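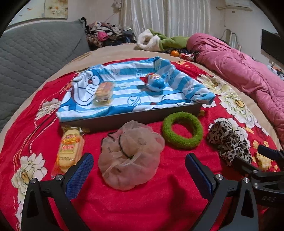 Figure 12. Bed covered with a red flowered blanket.

Section 3. Fitting and First Use of the Trevelness 309 Heated Mattress Pad

This section covers unpacking, fitting the pad to the mattress, connecting the controller, and the first warm-up. Read it through once before you start. Washing and storage are in Section 4.

What you need

The mattress pad (Trevelness 309)
The Jiltach controller, with cord attached
A grounded wall outlet within reach of the head or foot of the bed
Your usual fitted sheet and bedding

No tools are needed. A second person is useful on a king-size bed, where the mattress has to be lifted at the corners.

3.1 Before you begin

The pad goes directly on top of the mattress, under the fitted sheet. It can be used on spring, latex and most foam mattresses. Some memory foam makers do not allow any heated product on their mattresses, so check the mattress label or the maker's instructions first.

CAUTION: Do not use the pad on a waterbed, an air mattress, a sofa bed that folds, or the upper or lower bunk of a bunk bed.

CAUTION: Do not use the pad with an infant, or with any person or animal that cannot feel heat or cannot move away from it. People with diabetes, poor circulation or a pacemaker should talk to their doctor before using the pad.

Note: The pad must not be used together with a heated blanket or any other heated bedding.

3.2 Unpacking

1. Take the pad out of the bag and unfold it by hand. Do not cut the bag open with a knife while the pad is inside.
2. Lay the pad on a clean floor with the quilted side up.
3. Look over both sides for cuts, loose stitching or wires that can be felt to cross each other. The heating wires run in parallel lines and can be felt lightly through the fabric.
4. Check the connector at the foot end. The pins should be straight and the plastic housing should have no cracks.
5. Keep the bag and the box. The pad should be stored in them over the summer.

If anything is damaged, do not plug the pad in. Write down the serial number from the white label and contact the store where you bought it.

3.3 Fitting the pad

1. Strip the bed down to the mattress. Take off any existing mattress protector, including waterproof ones.
2. Decide which end the cord should leave from. The connector is at the foot end on the 309, but on a bed with the outlet behind the headboard the pad can be turned around. In that case the extra-warm foot zone will be under your shoulders. Most people prefer to leave the pad as marked and run the cord along the side rail.
3. Lay the pad on the mattress with the quilted side up. The word FEET is sewn into the edge nearest the connector.
4. Pull the elastic skirt over the two head corners first, then the two foot corners.
5. Smooth the pad from the center out toward the sides. There should be no folds or bunched areas. A fold traps heat and can shut the pad off.
6. Let the connector hang free over the edge of the mattress. It must not be under the mattress, under a person, or pinched between the mattress and the bed frame.
7. Put the fitted sheet on, followed by the rest of the bedding.

Note: On mattresses with a deep pillow top the skirt may feel tight at the last corner. Lift the mattress corner and slide the skirt under it. Do not pull on the quilted part.

CAUTION: Never use pins of any kind to hold the pad or the sheet in place. A pin can go through a heating wire.

3.4 Choosing bedding to go over the pad

Any ordinary sheet and blanket can be used. Wool and thick fleece hold heat best, and you will likely find that a lower setting is enough with them. Thin cotton lets more heat out. A heavy quilt or comforter will warm up slowly and stay warm for a while after the pad is switched off.

New blankets in strong colors should be washed separately before they go on the bed, as with any bedding. Follow the blanket's own care label.

3.5 Connecting the controller

1. Make sure the controller is switched off. The display should be blank.
2. Line up the arrow on the controller plug with the arrow on the pad connector.
3. Push the plug in until it clicks. Pull on it gently to check that it is locked.
4. Set the controller on a nightstand or hang it from the side rail by its clip — not under a pillow and not under the covers.
5. Plug the cord into the wall outlet. Do not use an extension cord, a power strip or a timer switch.

Queen and king pads have two connectors and come with two controllers, marked L and R. Connect them to the matching sides as seen when you are lying on your back. If they are swapped, each person will be changing the other side's heat.

3.6 First warm-up

1. Press the power button. The display shows L for low.
2. Press the up arrow until the display shows H for high.
3. Leave the pad on high with the bedding in place for 30 minutes. Stay in the room during this first run.
4. Feel the bed with the flat of your hand under the covers. The warmth should be even from side to side and a little stronger at the foot.
5. Turn the controller down to a low setting before going to sleep.

There may be a slight smell from the fabric the first time. It goes away after one or two uses. A strong or burning smell is not normal. Unplug the pad at once and do not use it again.

3.7 Automatic shutoff

The controller switches the pad off after 12 hours. To choose the shorter shutoff, hold the power button until the display flashes the number 3. The pad will then switch off after 3 hours. The controller remembers this choice until it is unplugged.

3.8 If the display flashes

F1 — The pad connector is loose. Switch off, unplug from the wall, and push the connector in again until it clicks.
F2 — The pad is too warm in one spot. Switch off, let it cool, and smooth out any folds.
F3 — Controller fault. Unplug it and do not use it. Replacement controllers can be ordered under part number 1000.

If F1 or F2 comes back after a second try, stop using the pad and see the warranty card.

Section 3 last revised September 20, 2024.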